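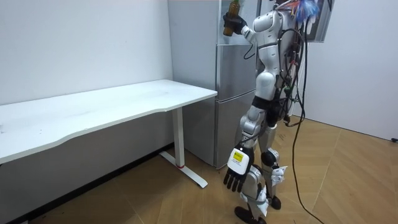

Why does my oil tank app say I've got more heating oil than I've paid for?

Most likely the tank height in the settings is wrong. The sensor only measures the gap between itself and the top of the oil, and the app works out the litres from whatever height it's been told, so if the height is too big, the litres will be too.

July 5, 2024
Posted by Gadisa Gebreyes
Filed under: Home Energy > Oil & Tanks > Fault Logs

Ticket 1797, Skaltis app with Drusilance tank sensor. Status: solved (I think!)

Right, I said I'd write this up properly once I'd got to the bottom of it, as I've been pestering everyone on here for ages. The short version is above. The long version has a lot of going out to the tank in it.

The problem. I check the app when prices move, which lately feels like every time I put the kettle on. Prices had dipped a bit and I had two quotes in, one from Cárdenas and one from Putosov, and I wanted to know how much room I had before I said yes to either. App says 1287 litres. Lovely, I thought, hardly anything to buy. Then I remembered we'd had the heating on well into spring and hadn't had a delivery since before the cold snap, and there was no way on earth we had that much left.

First thing I tried was the obvious one, closing the app and opening it again. Same number. Logged out, logged in, same number again, to the litre. I then deleted the whole app and put it back on, which lost me my price alerts (write yours down first if you're going to do this, I didn't) and brought back exactly the same reading.

Next, batteries. The app said the battery was fine but I've been caught out by that with other gadgets, so I changed them anyway. You have to hold the button on the side of the sensor until the light blinks or it won't pair again. I got a fresh reading with the right time on it, still 1287. So it was talking to the app perfectly well, it was just talking rubbish.

Then I did what I should have done at the start and dipped the tank. I've got an old marked stick for it that came with the house. Wiped it, lowered it in straight, pulled it out, read it, did it again to be sure. Both times the oil was much lower than the app was making out, and I do trust the stick!

I raised the ticket with Skaltis at that point and got a fairly quick message back asking for the make of tank, the shape, and the inside height. I'd put the make and shape in when I set it up. The height had been filled in for me from a list, and I'd never looked at it. So out I went again with the tape measure, and the real inside height is 115 cm. The one in the app was 28 cm more than that. Picture a whole extra slab of oil sitting on top of the real stuff, all across the tank, and you've got my mystery litres.
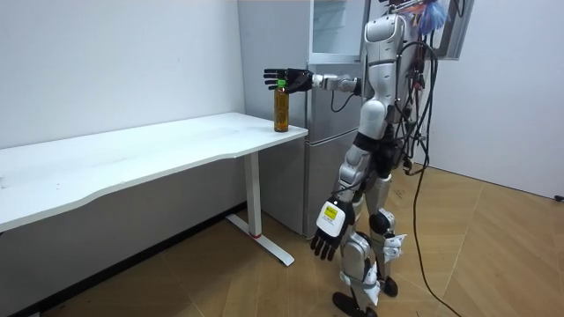 Saadet Sezer: Same sensor as yours and mine reads high as well, but my height is right, I've checked it twice. The thing I noticed is that it's worse on hot afternoons and nearly right first thing in the morning. Is that the same fault or have I got a different one? I don't want to order on the strength of it and find the driver can't get it all in.

Different one, I reckon, Saadet, though I'm no expert. Oil does swell a little when it's warm, so a small wobble through the day is normal, and a tank in full sun will show it more. If yours is jumping by a lot, have a look at whether the sensor is sitting level. Mine had a bit of grit under the seal and was leaning slightly, and cleaning that off made the readings steadier, even though it wasn't the cause of my big error. And take your reading in the morning before you order, and use the stick too. I'd leave plenty of room at the top and let the driver have the last word.

How to change the height, for anyone who gets stuck looking for it like I did. It's not under Sensor, where you'd expect. Go to My Tank, then Shape, then press and hold on the drawing of the tank until the numbers go from grey to black. Type in the inside height, save, then go and press the button on the sensor. The old reading stays on the screen until a new one comes in, so don't panic and start over (I did, twice).

After the change the app and the stick agree, near enough. I went with Putosov in the end as they could come sooner, though there was hardly anything in it on price. Skaltis say they're going to look at the list of tanks in August. I've asked them to make the app show you the height and get you to confirm it. The graph of my past use is still wrong and they can't correct it backwards, so I'm ignoring everything before today.

I'll leave the ticket open until I've had the delivery and seen the number go up by what's on the docket.

Recent in Oil & Tanks
Boiler locks out after a delivery: how long to let it settle
Fixed price or day price? Members compare quotes
Drusilance sensor won't pair after battery change
Reading a dipstick without getting it all over your shoes
Skaltis price alerts arriving a day late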